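Three months with the packing cell

I have worked on the packing side at Jasto for 10 years, and in February we got our first robot. A few people have asked me what it's like, mostly people whose own workplaces are about to do the same, so I said I would write it down.

Jasto makes up sets of small shaped pieces for nurseries and for shops. The pieces come to us in crates from a supplier in Zumholm, already coloured and cut. Our part is to sort them, check them, put them into trays in the right combination, and box the trays. It is light work but there is a lot of it, and the combinations change depending on who has ordered.

Before February there were 8 of us on the benches. There are still eight of us, which was the first thing everyone wanted to know. One person had already decided to retire and was replaced. I can't say what happens next year and I don't think the managers can either. We were told there would be no job losses linked to the cell for as long as the present contract runs. Some of us were satisfied with that and some were not.

The system was put in by a firm called Weltside. The arm picks single pieces from a board and places them in trays. It does not yet take pieces straight from the crate, so somebody has to lay them out. The plan is to add a feeder later on. The software that decides what to pick is called Phan, and it runs on a screen at the end of the line with big green and grey buttons. I was expecting something more complicated. You choose the order, it lists the pieces it needs, you confirm, and it starts.

The first weeks were slow. Everybody had been told it would be slow, but being told is different from standing next to it with a lorry due at half past three. It stopped whenever two pieces were touching. It stopped when the sun came through the side windows, until we put a blind up. When it stops, a tone sounds and someone has to go over, press reset, look at what it is stuck on, move the piece by hand, step back behind the line and start it again. I kept a tally for one shift in the second week and it stopped 30 times. I did the same a month later and it was 3. I haven't kept one since.

What has changed most for me is how the day is divided up. I used to sit at one bench and do the whole tray from start to finish. Now I do two hours laying out, two hours on final check, and the rest on the screen. The rota was the supervisors' idea and I think it's a good one, although the people who liked their own bench with their own cushion and their own radio station don't care for it. My wrists are better. I used to wear a support on the right one by the end of most weeks and I have stopped needing it.

My feet are worse. On the bench I sat down, and on layout you stand. We asked for proper matting and a perching stool, and we got the matting within a fortnight. The stool is still on order – I have seen the email, so I believe it.

The other change is talking. On the benches we faced each other. Now layout faces the cell and final check faces the wall, and if you want to say something you have to turn round. It sounds like a small thing but I have noticed how much quieter the mornings are. I brought it up at the April meeting and the supervisors have said they will look at turning the check tables when the feeder goes in and everything has to be moved anyway.

Training was two days at the start and half a day after that. The two days were mostly safety, and they were well done. The half day was on Phan and it was too short. Much of what I know I have picked up by standing at the screen and seeing what it objects to. I now write these things in a notebook which lives on the shelf under the screen, and other people have started adding to it. Things like: wipe the board at each changeover. Leave a hand's width between pieces if you can. If it refuses the same piece twice, put it in the reject tub and deal with it at the end of the shift.

Stars and hearts are the awkward ones. Cubes it can manage at nearly any angle, but a heart depends on which way round it is lying, and a star next to something taller is hard for it to make out. We use a mixed board for test runs before the first order of the morning, with a few shapes and all four colours on it, placed a bit untidily on purpose.
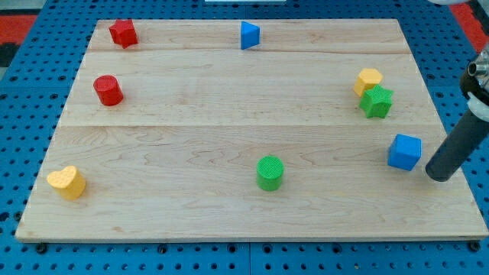 Posted by the author of Bench Notes

The blue cube near the right-hand edge is the sort of pick I like to see in a test, turned at an angle and with the finger close beside it. The green star with the yellow hexagon right behind it is the sort I keep an eye on. On a live order I would move those two apart before pressing start, but in a test you want to know how it copes.

I was asked by a friend whether it is dull, watching a machine do what you used to do. Sometimes it is. The laying out is duller than the old job, because you are only doing the first part of it and never see a tray finished. The screen is more interesting than I thought it would be. Final check is the same as it always was, and I am glad that stayed with us. The arm will put a scuffed piece in a tray without any hesitation, and a customer would send it back.

Pay is the part that isn't settled. Working the screen is a different job from packing and a few of us think it should be graded differently. The union rep has put that in writing and there is a meeting due before the summer shutdown. I will add a note under this post when there's an answer.

If your place is getting something similar, ask early about where everyone will stand and which way they will face. Ask for more than half a day on the software as well, and ask for the stool before it arrives, in case yours takes as long as ours.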